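Guides > Dretach Bimanual Kit > Collecting Demonstrations > Section 4

Filed under: Setup & How-To, Humanoid Hands

4. Recording your first grasping demonstrations

Welcome back! If you've made it through calibration in Section 3, the hard part is behind you, and we can get on to the part most people bought a seat in the Dretach program for, namely teaching the hands to pick things up. This section walks you through one complete recording block on the bottle task. It is the same task we used for the Tritstead result (the one in the appendix, with 1,733 demonstrations), so if you follow along closely, your data will mix nicely with ours and you can train on the two together.

Please read the whole section once before you switch anything on. It isn't long, and the steps make a good deal more sense when you know where they are heading.

4.1 Before you begin

You will need two people, one to operate and one to sit at the laptop and log. Arnel Bautista, who wrote the first version of this protocol, did try running it alone for a while, and his notes from that period are full of episodes with the wrong label on them. Two people, please.

CAUTION: Keep your own hands off the table whenever the arms are enabled. If a bottle rolls away, disable the arms first and then go get it.

1. Clear the reach area of anything the policy shouldn't learn to expect. Things at the far edges may stay, so long as they stay put for the whole block.

2. Set out the bottles on their sides. Lay them next to each other and more or less parallel, with the necks all pointing the same general way. A slight stagger is fine, and we like it, since it gives the policy a little variety from one reach to the next.

3. Check the cable at each wrist. It should have enough slack to let the wrist turn fully in both directions without tugging.

4. Start the Gestden logger on the laptop and open a new block. Wait for both wrist streams to show as live before you go on.

4.2 Recording an episode

5. Bring both arms to the ready pose. The idle hand (the left, for this task) stays open, fingers up and apart, for the whole episode. We hold it this way because a curled idle hand kept drifting into the reach area in our early recordings, and the policy happily copied the drift.

6. Have the logger call "start." Wait a breath, then move the right hand over the bottle you have chosen.

7. Lower the hand so that the palm is over the bottle, toward the base end, and close the fingers across the top. Take your time here! A slow, even close is worth far more to the training than a quick one, and you'll have plenty of chances to speed up later on.
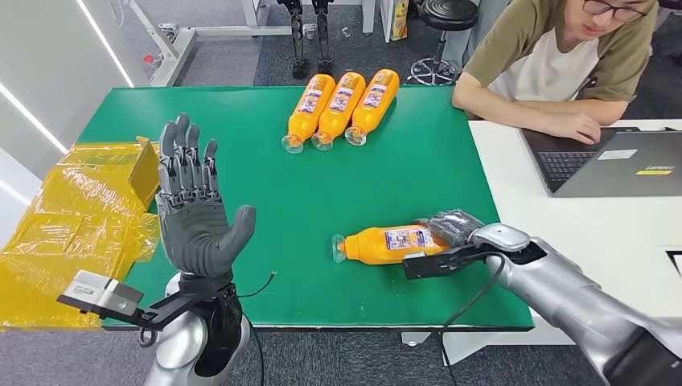 Figure 4-1. Right hand closed near the base of a bottle, left hand open.

8. Hold still for a slow count of four. The method looks for this pause and uses it to split each demonstration into a reach part and a carry part, so an episode without it can't be used at all.

9. Lift, carry the bottle to your chosen drop spot, and set it down on its side again. Open the fingers fully before you pull the hand away.

10. Have the logger call "stop" and mark the episode as good, poor, or failed. Do keep the failed ones - we found them quite useful for training the grasp checker in Section 6.

NOTE: If the fingers land on the clear neck of the bottle instead of the body, finish the motion anyway and mark the episode as poor. Stopping halfway leaves a cut-off trace that is a nuisance to clean up afterward.

4.3 Finishing the block

11. Record 15 episodes, then disable the arms and let the operator rest for five minutes. Tired operators start rushing the close, and you will see it in the finger traces long before the operator will admit to it.

12. Move the bottles to a new layout before the next block. Change the spacing and the angle, and leave everything else as it was.

13. Save the block and run the replay check. Both hands should follow the recorded path with no sudden jumps. A jump at the moment of closing nearly always means the finger zero has slipped, so go back to Section 3 and repeat the finger part only.

4.4 A word on what to expect

Your first few blocks will probably look ragged, and that's all right. In the Robles study, which compared new operators with practiced ones, the policy trained on new operators' data did noticeably worse on the reach but held its own on the carry, so even clumsy early episodes have some use in them. We suggest keeping your first block in its own folder and training once with it and once without. The comparison takes an evening to run and will tell you a lot about your own setup.

When you have a few clean blocks saved, go on to Section 5, where we add the left hand and begin passing bottles between the two.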